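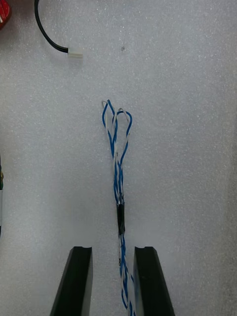 I have had the Jurora gripper kit on my bench since January, and a few people have asked me whether it is worth the money. I said I would write it up once I had used it enough to have an opinion. I have one now, so this is it.

For anyone who hasn't come across it, the Jurora is a two-finger parallel gripper with a small wrist camera, sold as an add-on for desktop arms. You get the gripper, the camera, a bracket, a set of black finger pads, a controller board and a year of the software. I paid 885 pounds for the lot, delivered, from Ouali. That is more than I have spent on any other single thing on the bench apart from the arm. I bought it with my own money and neither Jurora nor Ouali knows I am writing this.

My arm is a secondhand Usmont. If you have a newer Usmont, the bracket goes straight on with four screws. Mine is the older type with the smaller flange and I had to order the adaptor ring, which was another 21 pounds and took a long time to arrive. The shop page doesn't mention the older flange anywhere. I found out from a comment on the Sidirgate forum. Check your flange before you order.

What I use it for

I do small batches of wiring for people who restore test gear and old radios. Most of a job is cutting, stripping, crimping and heat-shrinking, and then a lot of picking things up and putting them down again. The last bit is what I wanted to hand over. I wanted the arm to take a finished lead off the bench, put it in the right tray and come back for another one. I was never going to ask it to crimp.

Wires are a poor choice for a first project, as several people told me. A block is the same shape every time. A twisted pair has a bit of spring in it and lies however it likes, and if you grab it near one end the other end swings about. If there are open loops on the end they catch on things. I went ahead with wires all the same, as wires are what I have.

Setting up

The manual says two hours. It took me most of a weekend, though some of that was the adaptor ring, which needed a washer behind it to sit flat. The software installed without trouble. Calibrating the camera means moving the arm through a set of positions over a printed card, and the first three attempts failed with a message that only said "not enough points". The cure was to switch off my bench lamp, which was putting a glare across the card. I do wish the message had said something about light.

After that it was fairly straightforward. You show it a type of object by placing it under the camera in different positions and marking on the screen where you want the fingers to close. The manual suggests 50 goes for a rigid part. For my leads I did 175, spread over several evenings, and I would say that the results only became useful somewhere past the first hundred.

I work over a sheet of pale foam. I started on the bare bench top and it was hopeless. The fingers need to get slightly below the middle of the wire to close on it properly, and on a hard surface they either stop short or scrape. Foam gives a little. It also makes a plain background, so blue and white strands show up reasonably well, although the white ones are harder for it than the blue. If most of your wire is white, I would try a darker foam.

How well it works

On a lead with a sleeve of heat-shrink or a wrap of tape on it, it does well. I tell it to close just behind the wrap, where the pair is tight and narrow, and with the fingers open there is plenty of room to come down either side. It picks up almost all of these first time. When it misses it is usually because the lead is lying at a steep angle to the fingers and the wrist has picked the long way round to line up.

On loosely twisted wire with no wrap it is much less good. The gaps between the strands confuse it and it will sometimes close on one strand and leave the rest behind. I have stopped asking it to do these. I now put a short wrap on everything, which I ought to have been doing anyway.

Small white connectors are somewhere in the middle. It finds them without difficulty. The trouble is that the housings are slippery and the standard pads are fairly hard, so they tend to turn as they are lifted. Jurora sell a softer set of pads. I have not tried them and can't say if they help. I put a strip of thin rubber on mine for a while and that was an improvement until the glue gave up.

It also likes to have space. With one lead in the middle of the foam and everything else pushed well off to the side, it is reliable. If two leads are touching it will try to pick up both. There is a setting called "separate first", which makes the gripper nudge things apart before picking. I found it mostly rearranged the tangle.

The camera

The camera being at the wrist is the main reason I chose this kit over a fixed one overhead. You see what the fingers are about to close on, right up to the moment they do, and the view on the screen is good enough to tell which strand is which. It isn't good enough to read the print on the insulation, so don't buy it hoping to sort wires by their markings. I did hope that, a bit.

The camera cable is the weakest part of the whole thing. It runs outside the bracket and there is nothing to hold it. Mine worked loose on the second day and I have since tied it to the arm with two cable ties. For this price there should be a clip.

Support

I wrote to Jurora about the calibration message and had a reply the next morning from Milagros Tiongson, who asked for the log file and then told me about the lamp. She was polite and clear and didn't send me a link to the manual. I wrote again later about the cable and was told a new bracket was being looked at. That was a while ago and I have heard nothing more.

The software costs extra after the first year. Picking carries on working if you don't renew, but you can't teach it any new objects. I don't much like that and it should be on the front of the box.

Would I buy it again

Yes, for what I do, though I would wait for a sale. It has taken over the sorting at the end of a batch, and I can get on with the next set of crimps while it runs. It is still slower than I am by a good way. If you only make a handful of leads a month I can't see it paying for itself, and if your parts are all loose and floppy I would leave it alone for now.

Updated 11/3/22: someone asked about the adaptor ring. It is listed under spares at Ouali, and the washer I used was a plain M6 from the tin.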